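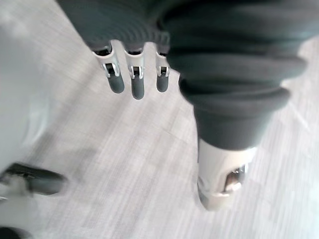
Cómo leer iostat sin perderse (y encontrar el disco que te está frenando)

Publicado el 8 de marzo de 2020

Llevo tiempo queriendo escribir sobre iostat, porque es de esas herramientas pequeñas que me siguen alegrando el día. Viene en el paquete sysstat, ocupa muy poco y en dos minutos te dice si el problema está en los discos o si hay que buscar en otra parte. La página del manual está bien, pero la primera vez que la lees asusta un poco. Vamos a verlo con calma y con un servidor de verdad: Brunier, la máquina donde corre la base de datos de Wekley, nuestra aplicación de inventario.

Instalación

En Debian y Ubuntu:

sudo apt install sysstat

En CentOS y derivados:

sudo yum install sysstat

No hace falta activar ningún servicio para usar iostat. El recolector que guarda históricos para sar es otra historia, y me encantaría dedicarle una entrada aparte.

El primer comando

Si escribes iostat a secas verás una tabla con las medias desde que arrancó la máquina. En un servidor que lleva 300 días encendido, esas medias no te cuentan casi nada de lo que pasa ahora mismo. Lo que yo uso siempre es esto:

iostat -xmt 2

La x pide las estadísticas extendidas, la m muestra los valores en megabytes, la t añade la hora a cada bloque y el 2 final es el intervalo en segundos. Ojo con una cosa: el primer bloque que aparece sigue siendo la media desde el arranque. Sáltatelo y mira a partir del segundo. También puedes añadir la opción -y y te lo quita directamente - a mí me costó años descubrirla y ahora la pongo hasta dormido.

Para salir, Ctrl+C.

Las columnas que de verdad miro

r/s y w/s: lecturas y escrituras por segundo que llegan a completarse. Sirven para saber qué tipo de carga tienes delante.

rMB/s y wMB/s: lo mismo, pero en volumen. Muchas operaciones y pocos megas quiere decir peticiones pequeñas, lo típico de una base de datos.

r_await y w_await: el tiempo medio, en milisegundos, que tarda cada petición, contando la espera en cola. ¡Mi columna favorita! Si tuviera que quedarme con una sola, sería esta.

aqu-sz: longitud media de la cola. En versiones antiguas de sysstat se llama avgqu-sz.

%util: porcentaje de tiempo en que el dispositivo tuvo al menos una petición en curso. En un disco mecánico suelto, un valor cercano al 100 significa que está saturado. En un SSD, un NVMe o una cabina con muchos discos detrás, el mismo valor puede convivir con un rendimiento estupendo, porque atienden muchas peticiones a la vez.

Y la columna svctm, si todavía te sale, ignórala. El propio manual avisa de que no hay que fiarse de ella.

Un caso real

En Brunier los informes de Wekley se arrastraban por las mañanas. La CPU estaba tranquila, pero el %iowait subía mucho. Lancé el comando limitándolo a los dos discos que me interesaban:

iostat -xmty sda sdb 2

En sda, todo normal. En sdb había 542 escrituras por segundo, muy pocos megas, la cola creciendo y w_await por las nubes. Ya teníamos disco, faltaba el culpable. Para eso, la segunda herramienta del paquete:

pidstat -d 2

Te lista los procesos con lo que lee y escribe cada uno. El primero era Chu, nuestro script de copias, que estaba generando un fichero de log por cada registro exportado (sí, por cada uno). Lo cambiamos para que escribiera todo en un solo fichero, movimos la tarea a la madrugada y los informes volvieron a salir al momento. ¡Qué gusto da ver bajar esa columna!

Guardar la salida para después

Si el problema aparece cuando no estás delante, deja iostat escribiendo en un fichero:

nohup iostat -xmty 2 3000 > /tmp/iostat.log &

El segundo número es la cantidad de muestras. Con 3,000 muestras cada dos segundos cubres una hora y cuarenta minutos. Gracias a la opción -t luego puedes cruzar las horas con los logs de la aplicación.

Para filtrar un solo disco:

grep sdb /tmp/iostat.log | less

Ten en cuenta que así pierdes las marcas de hora. Si las necesitas, abre el fichero entero y busca dentro de less con la barra.

Si usas LVM

Los dispositivos aparecen como dm-0, dm-1 y compañía. Añade -N y verás los nombres de verdad. En Sirnia, nuestro servidor de ficheros, hay un montón de volúmenes y sin esa opción me vuelvo loco.

Otro día contaré cómo sacar gráficas de todo esto con sar y sadf. Si alguna columna te sale con otro nombre, mira primero la versión con iostat -V y, si aun así no cuadra, déjala en los comentarios con la salida completa.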